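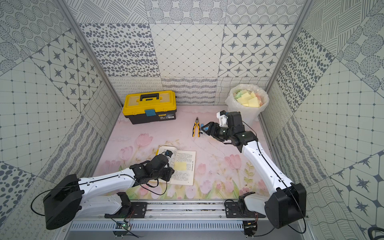

Objet : Journée portes ouvertes de l'atelier de manipulation, informations pratiques

Mesdames, Messieurs, chers collègues,

Le laboratoire Kaltine ouvrira son atelier de manipulation aux membres de la liste au mois de mai. L'accueil se fera à 9 h 30 dans le hall du bâtiment Skesholm. La démonstration porte sur le poste à deux bras, dans une configuration proche de celle que montre la vue jointe : boîte à outils jaune et noire, pince à poignées jaunes et noires, corbeille de chutes de papier et livre ouvert posés sur le tapis à tulipes.

Les groupes seront limités à 8 personnes. Chaque passage comprendra une séquence commentée par Mme Nomvula Nkosi, puis un temps d'échange avec l'équipe. Les visiteurs sont priés de rester derrière le marquage au sol pendant les mouvements des bras et de ne déposer aucun objet sur le tapis.

Les inscriptions sont reçues par le secrétariat, en réponse au présent message. Merci d'indiquer votre établissement de rattachement et, le cas échéant, vos besoins en matière d'accessibilité.

Vous trouverez ci-dessous la demande de M. Cabral, à laquelle j'apporte les précisions suivantes. Le jeu d'enregistrements présenté compte à ce jour 2 887 séquences, dont 2 574 ont été relues et annotées. Sa consultation sera possible sur place, salle Prilletti, à l'issue de la visite. La question de la diffusion externe reste à l'étude et fera l'objet d'une communication distincte.

Veuillez agréer, Mesdames, Messieurs, l'expression de mes salutations distinguées.

Reshma Zwane
Responsable des relations extérieures
Laboratoire Kaltine

Horacio Cabral a écrit :

> Madame,
>
> Notre département souhaiterait inscrire 2 enseignants à la visite de l'atelier. Pourriez-vous nous indiquer l'heure d'accueil, ainsi que le nombre de séquences enregistrées à ce jour sur le poste à deux bras ? Seront-elles consultables par les visiteurs ?
>
> En vous remerciant par avance,
>
> Horacio Cabral
> Institut Mofokeng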